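Plastic plates, second round

In February I replaced the last of the ceramic side plates with plastic ones. The reason was arithmetic: by my own log we had lost 30 pieces of ceramic since moving to Wotthorpe, most of them on the tile floor. The plastic set has been in use for nearly 3 months, so there is enough to report.

The plates come from Flavness and were bought as loose stock, which is why the colors do not match. Replacing the ceramic like for like at Parsons would have cost 41 a box before delivery. Hiếu Hầu argued for a single color. I argued for whatever was in the bin, and the bin won on price.

Table surface

A bare tabletop is a poor partner for plastic. The plates slide when a fork pushes sideways, and they make a hard clacking noise when set down. I tried a rubber mat from Konden first and gave up on it after the second wash, when it curled at both ends. The dark green cloth works better. It will not lie completely flat and the corners stick out past the top, but the plates stay put and the noise is gone. Magenta and lime green also show up well against it at 6 a.m., when I lay the table without the main light.
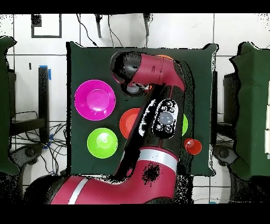

Washing and stacking

The wide rims are easy to grip with wet hands. The raised center is the weak point of the shape, as sauce collects in the ring around it and needs a brush. I wash by hand, rinse warm, and stand the plates on edge. Laid face up they hold a ring of water until evening.

Toàn Giáp stacks his by color. I stack in the order they dry, and so far neither method has caused a problem. The small red cup goes on the shelf above - it does not nest with anything else we own.

Still open: whether the orange-red plates stain from turmeric. I will test one and post the result under this entry.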